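# Fundas textiles en manos robóticas: lo que debería exigir una norma de taller

Las reglas de seguridad para manos multidedo que circulan hoy entre integradores se redactaron casi siempre pensando en la muñeca desnuda. Regulan la fuerza de cierre, la velocidad de aproximación y la distancia a la persona. Del revestimiento blando que se coloca encima dicen poco o nada. En la práctica, una parte creciente de las manos con dedos articulados trabaja con tela sobre el dorso o la muñeca, y esa tela modifica el equipo tanto como lo haría un cambio de sujeción.

Mi posición es que la funda debe tratarse como componente, con referencia, revisión y criterio de rechazo propios. El procedimiento interno de Festberg, que he aplicado durante dos ciclos de auditoría, la clasifica como accesorio de confort. Esa clasificación tiene consecuencias: un accesorio no se inspecciona, no figura en la hoja de montaje y lo sustituye quien esté de turno con el material que encuentre en el armario.

El primer punto que conviene fijar es el borde libre. Todo tejido que termina cerca de una articulación puede desplazarse hacia ella. La holgura debe medirse con la mano en la peor orientación, que suele ser con los dedos hacia el suelo, y no sobre el banco con la palma hacia arriba. En la revisión de septiembre, 19 de las fichas que examiné registraban la holgura en una única postura, y en todas ellas era la más favorable.

El segundo punto es la superficie de trabajo. Una mano que opera cerca del suelo encuentra materiales que no aparecen en el análisis de riesgos de una mesa: fibras, láminas de plástico, patas y travesaños de muebles. El análisis debería repetirse para cada altura de trabajo declarada.
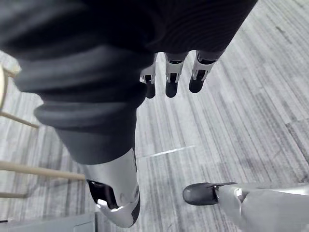
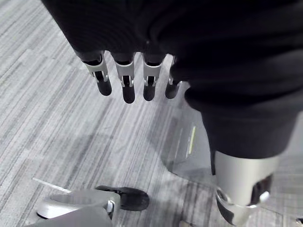 Dedos hacia abajo, con tejido oscuro por encima y moqueta gris debajo.

El tercer punto se refiere a las yemas. El material de contacto se desgasta de manera desigual entre los dedos y el pulgar, según el tipo de agarre. La norma de taller debería prohibir la sustitución de una sola yema sin recalibrar el conjunto. La guía de Ninon lo recomienda en una nota al pie; Haddad lo exige, pero admite una excepción por urgencia de producción que, leída literalmente, cubre cualquier caso. Una excepción así equivale a no tener requisito. Si se mantiene, debe llevar plazo de caducidad y firma.

Queda la cuestión del sensor de muñeca. Cuando hay una cámara montada en el propio efector, la tela puede invadir su campo visual según la postura del brazo. El problema tiene un tratamiento sencillo: definir una fracción máxima de oclusión y comprobarla en todo el recorrido articular, con la funda puesta. En Skondville se propuso un límite del 10 por ciento. Me parece estricto para tareas de manipulación gruesa y razonable para las finas. Lo que no considero aceptable es dejar el valor a criterio del operador, porque dos operadores darán dos valores y los datos de ambos turnos dejarán de ser comparables.

Se objeta a menudo que todo esto añade papeleo. Es cierto en parte. La lista de comprobación que utilizo ocupa una página y contiene estos apartados:

- referencia y fecha de colocación de la funda;
- holgura entre borde libre y primera articulación, en tres posturas;
- estado de costuras, pliegues y puntos de fijación;
- estado de cada yema, registrado por separado;
- oclusión máxima de la cámara, si existe;
- retirada de láminas, bolsas y cordones de la zona de trabajo.

El último apartado es el que más resistencia encuentra, por considerarse una simple cuestión de orden. Discrepo. Una lámina translúcida sobre un suelo de dibujo irregular es un objeto difícil para la percepción y fácil de enganchar para un dedo. Debe figurar en la lista con el mismo rango que las costuras.

Otra objeción, más seria, es que un requisito dimensional puede bloquear diseños de funda todavía inmaduros. Por eso propongo fijar el método de ensayo y dejar el umbral abierto, declarado por el fabricante y verificado por el integrador. El ensayo sería de 312 ciclos completos de apertura y cierre, con inspección del borde al terminar y registro del desplazamiento en milímetros. La cifra procede del procedimiento de Festberg para cableado flexible y puede discutirse. El método de medida debería ser común a todos los talleres.

Hasta que exista un texto compartido, recomiendo que cada instalación anote la funda en la hoja de montaje y rechace cualquier sustitución sin referencia. Es un cambio de una línea en el formulario y puede aplicarse en la próxima revisión documental.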